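Filed under: Course Notes > Textiles 2 > Plain Weaves

Unit 3: Bast fiber cloth

Jute and hemp are spun coarse and woven plain. Yarn thickness varies along its length, so the finished cloth shows slubs and uneven shading. Set is given in ends per inch. Sacking grades fall near the low end – 15 or under.

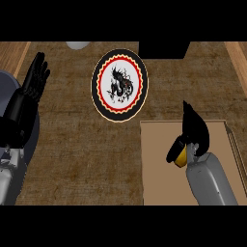 HATBY, March – Mottled brown surfaces read as burlap or rough canvas at a distance. Grade by thread count, never by color. Count warp and weft separately, in 2 places, and record both figures.

Shrinkage is measured after one wash. Mark the sample before wetting and let it dry flat. Bring the Giva and Politis swatches to lab.

2 comments | 3 shares

Related notes
Unit 2: Retting and spinning
Unit 4: Twills
Reading a Fotemard swatch card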